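Motherboard

A motherboard is the main printed circuit board of a computer. It carries the processor and memory, and links them to storage, expansion cards and the power supply.

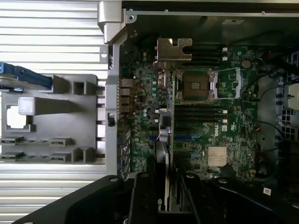 Most boards are made from layers of glass fibre and epoxy resin, with copper tracks etched on each layer. A thin coating called solder mask covers the outer tracks and keeps solder away from places where it is not wanted. Green has long been the usual colour of this coating, as on the Dell motherboard shown in an opened desktop workstation, though black, blue and red are also used. The colour has no effect on how the board works.

Layout

Board size and the position of mounting holes are set by a form factor. ATX, introduced by Intel in the 1990s, is common in desktop machines – large manufacturers may also use layouts of their own, which can make it hard to fit a replacement board from another source.

See also
Expansion card
Printed circuit board
Solder mask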